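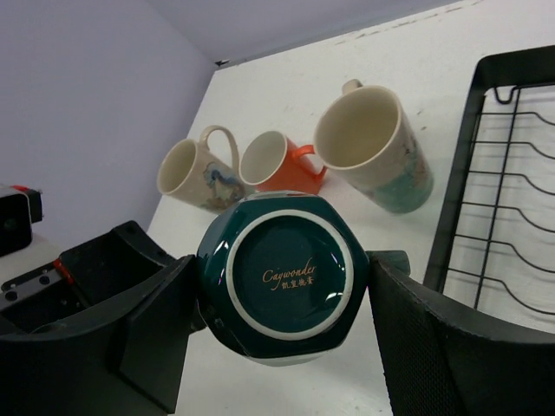 # Ceramic Tableware, Unit 5: Mugs, Foot Rings, and Care After Washing

Starkcombe Center for Household Studies
Course handout, prepared by Hugo Toledo
Revised July 20, 2019

## Scope of the unit

Students are expected to have read the introductory chapter of the course reader before attending. This handout covers the parts of a glazed mug, the marks found on its base, and the handling and storage of mugs in a shared kitchen. Plates and bowls are treated in Unit 6. Glassware is outside the scope of the course.

## 5.1 Parts of a mug

The following terms are used throughout the unit and in the written assignment.

- **Rim (or lip).** The upper edge of the opening. The rim is the part most often chipped in use.
- **Body.** The wall between rim and base. It may be round or faceted. The teal mug in the study set has a hexagonal body with a glossy finish, and its facets should be compared with the plainer shapes in the set.
- **Handle.** Described by its shape and by the places where it joins the body. The upper and lower joins are recorded separately.
- **Foot ring.** The raised ring on which the mug stands. Many foot rings are left without glaze so that the piece does not stick to the kiln shelf during firing. On the teal mug the ring is white and surrounds a recessed circle in the color of the body.
- **Well.** The recessed area inside the foot ring. Maker's marks are commonly placed there, where they are protected from wear.

## 5.2 Reading the base

A mug should be turned over before anything is written about it. Students record the color of the foot ring, the color of the well, and the full text of any mark, including script that the student cannot read. Such script is noted as present and its position is given. The teal mug carries the name "Caywonder" in gold cursive, with a short line of small Chinese characters directly below. Both lines are to be entered on the record sheet.

A brand name identifies the seller or the maker, and the two are often different. It does not establish the date of a piece. Students who wish to propose a date must give a second source.

Gold lettering and gold bands call for caution. Metallic decoration may be damaged in a microwave oven and can be worn away by abrasive pads. In the absence of printed instructions, a marked piece is washed by hand with a soft cloth.

## 5.3 Decoration

Decoration is described in this order: ground color, subject, placement. An entry for the smaller cream mug might read: "Cream ground; painted bird in blue and brown tones; on the side of the body." The orange mug is entered as having a bright orange exterior and a white interior. The taller cream mug is entered with its painted pattern in pale green and teal near the base.

Words such as "pretty," "modern," or "old-fashioned" are not accepted on the record sheet.

## 5.4 Racks and storage

Wire racks with closely spaced dividers are intended for plates. Mugs are placed on a flat section or on a folded towel, with space between the handles. Pieces are not hung by the handle if a crack is visible at either join.

Mugs set on their sides can roll. They may be laid this way for inspection of the interior, and are stood upright again when the inspection is finished. Stacking one mug inside another is not permitted in the Flaken Room.

## Assignment

Each student completes one record sheet for each of 2 mugs, chosen from different shapes. The accompanying written comparison may not exceed 800 words. Reading: course reader, page 138 to the end of the chapter.

Work is due on the first class day in August. Sheets without an entry for the foot ring will be returned unmarked.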